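**Notes for the decluttering talk – October 16, 2025**

Start without the slides. Ask who has bought a storage box in the past year. Then ask who can say what's in it. Wait. Don't fill the silence.

My claim for tonight: most home organizing advice sells containers. I read 8 of the popular guides in July and kept a list of what each one told me to buy before it told me to get rid of anything. The Gostach guide has a shopping list on page 2. Wurik at least waits until the second chapter.

Go slow on the "1000 items" number. Everybody quotes it (clear out that many things and you'll feel lighter) and I could not find where it came from. Chenxi Zheng looked too and got as far as an old Brula newsletter, which gives no source. Say that plainly. If someone in the room knows better, I want to hear it.

NEXT SLIDE 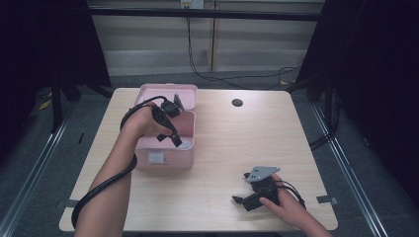 *Pink box, lid up, small white label on the front.*

Labels. The guides love them. My problem is that a label says what you meant to keep in there on the day you wrote it. Mine said "cables" for years and held birthday candles. Ask for theirs – this usually gets a laugh, so leave room.

Then the money part. I added up my own receipts and got almost 900 dollars on bins, baskets and drawer dividers. I still couldn't find the scissors. Don't milk it.

Be fair here. Sánchez argues that a closed box is good for people who get stressed by looking at clutter, and I think that holds up for a hall closet. I don't buy it for a kitchen. Skip the kitchen story if we're running late.

What I do at home: empty one drawer, put back what I used lately, leave the rest on the bed until I have to sleep. No products. It works maybe half the time, and I should say so before somebody asks.

Questions. If the "spark" question comes up, pass it to Chenxi.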